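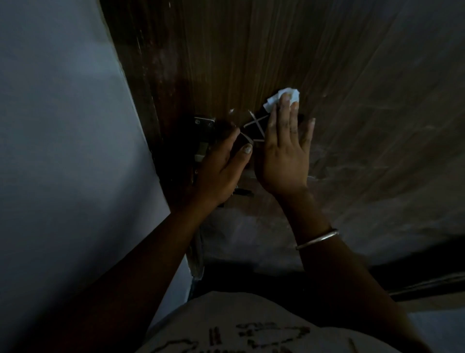

老木门修复课重开报名,首日收到311份申请

2020年8月30日

鲁迪梅罗(Ludimero)老城的木门修复课又要开班了!主办方伦多工坊(Rundo)昨晚公布,报名通道开放首日就收到311份申请,而秋季班的座位远没有这么多。工坊连夜商量,决定把原定的一个班拆成3个班,上午、下午和晚间各一个,让白天上班的人也能来。

这门课原本定在5月开讲,后来推迟,不少人以为今年就这样过去了。消息一出,老城居民的邮件群里热闹得很,有人贴出自家门上掉了一半的铜把手,有人问祖母留下的房门刷过四层漆还有没有救。答案是有救,而且多半比想象中容易。

主讲人伊瓦尔·林德霍尔姆(Ivar Lindholm)做了大半辈子细木工,讲起门来停不住。他说很多人一看到门面发灰、起毛、有划痕,第一反应就是换新的,其实先用软布蘸温水拧干擦一遍,等它干透,再看木头本身的状况,常常会吓一跳:底下的纹理还好好的。“先别急着拿砂纸,”他在开课说明里写道,“砂纸拿起来容易,磨掉的东西放不回去。”

课程一共六次,每次两个半小时。前两次讲辨认:实木、贴皮和后来仿木纹的饰面怎么区分,老漆是虫胶还是油性漆,门框与墙面之间的缝该填什么。第三、四次动手,学员从清洁练起,再学用色蜡补浅划痕、用木粉和胶补小缺口。第五次专讲五金,合页下沉、锁舌对不上这类毛病都会碰到。最后一次留给上油和打蜡,学员可以带一扇柜门或者一块门板来做,整扇房门就请留在家里吧,工坊的楼梯实在太窄了。

今年最让人高兴的是材料。厄贝里(Öberg)街上一家停业的木料行把库存的旧门板、线脚和零料整批转给了工坊,清点下来有657件,松木、橡木、桦木都有,个别线脚的样式现在已经很难买到。工坊花了两个周末把它们按树种和厚度分架码好,学员练手不用再从新板材上裁,也能真正摸到老木头的脾气。剩下的料会登记成目录,老城住户修门时缺一截门线或一块镶板,可以凭尺寸来配。

弗鲁尔科夫(Flurkov)区的住户也可以报名,这是头一回。那一带的公寓楼年代稍晚,房门以光面的居多,和老城的镶板门做法不同,林德霍尔姆特意为此加了一节,讲光面门上大片磨损怎么处理。他的办法是先在门的下角不显眼处试色,隔一天在日光下再看,颜色对了再往上做。听起来慢,可他经手的门都是这么过来的。

费用方面,全套课程收1,000克朗,含蜡、油、胶和砂纸,工具由工坊借用。学生和退休人员减半。口罩请自备,教室会开窗,天凉以后记得多穿一件。每个班之间留出半小时通风和擦拭台面,晚到的学员请在楼下院子里稍等。

名额以抽签决定,结果将用邮件通知,没抽中的人自动转入春季班的候补名单,不必重新填表。申请表上有一栏“你想修的是哪扇门”,工坊的人说这一栏最好看,有人写了整整一页,从父亲哪年刷的漆写到猫在哪个位置磨爪子。征得本人同意后,其中几篇会贴在工坊入口的布告板上。

等不及开课的读者,可以先去工坊取一份免费的折页,里面列了日常保养的几条做法:少用含氨的清洁剂,门边的积灰用旧牙刷顺着木纹刷,合页每年上一次油。折页背面印着一张小尺,量锁孔间距正合用。

报名表在工坊前台和网站上都能拿到,纸质表请投进门口的绿色信箱。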